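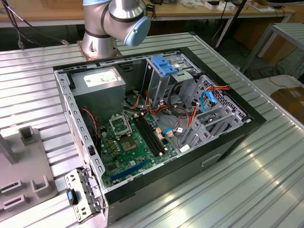 Does the policy need the fixed cameras once the wrist camera is working?
For reaching, it does. For the last part of the approach to the drive carrier, the wrist camera alone gave the same result in our tests.

**Galel project – desktop disassembly meeting**
15/07/2022, Shahbazi Room
Present: Cutport arm group, Panside software group

## 1. Last minutes

Accepted with one correction. The training set has 1,877 demonstrations. The lower number in the last minutes left out the re-recorded ones.

## 2. Results with and without fixed views

The arm group reported on 50 trials of the drive carrier task. Half used all cameras and half used the wrist camera only after the gripper was over the case. Two trials failed in each half. Three of the four failures were a finger catching a cable on the way down, and the other was a grasp that closed above the carrier.

The software group asked if the case was moved between trials. It was, by hand, within the marked area. The angle was not changed much and the group agreed this is a weak point. Trials with the case turned further should be run before anything is written up.
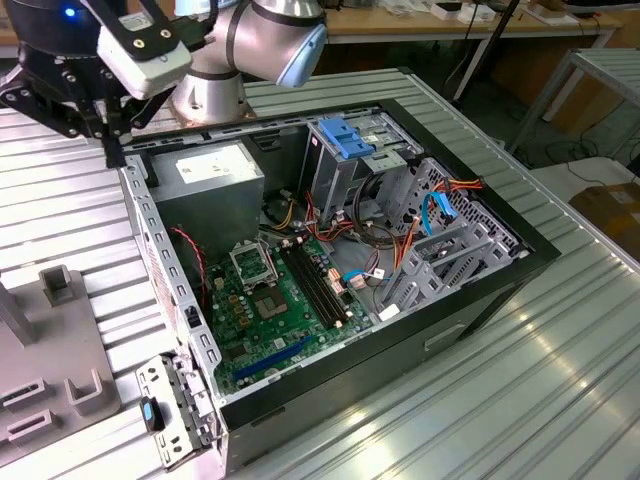
*Tower on its side on the bench, with the arm over the case.*

## 3. Cables

Long discussion. Power wires and data cables cross the space near the drives, and their shape is different each time someone touches them. The Panside labels treat all cables as one class. The arm group wants data cables labeled apart from power wires – a data cable can be pushed aside, but the power bundle is stiff and pushes back.

Agreed to relabel a small part of the set first and compare. The software group will choose which part. Cable routing will not be tidied before a trial, as tidy cases made the earlier numbers look better than they were.

## 4. Finger approach

The current method lines up one finger on each side of the blue carrier before moving down. The arm group proposed slowing the last stretch and stopping on contact force. The software group had no objection, provided the force limit is saved with every trial.

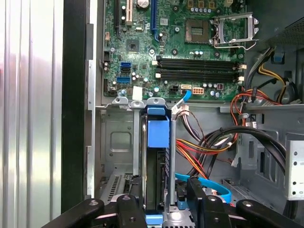 ## 5. Actions

- Arm group: trials with the case turned further, same task.
- Arm group: add the force stop and log the limit.
- Software group: relabel cables in the chosen part and retrain.
- Both: memory slots and CPU socket stay out of the task list until August.

Next meeting when the retrained policy is ready. Same room.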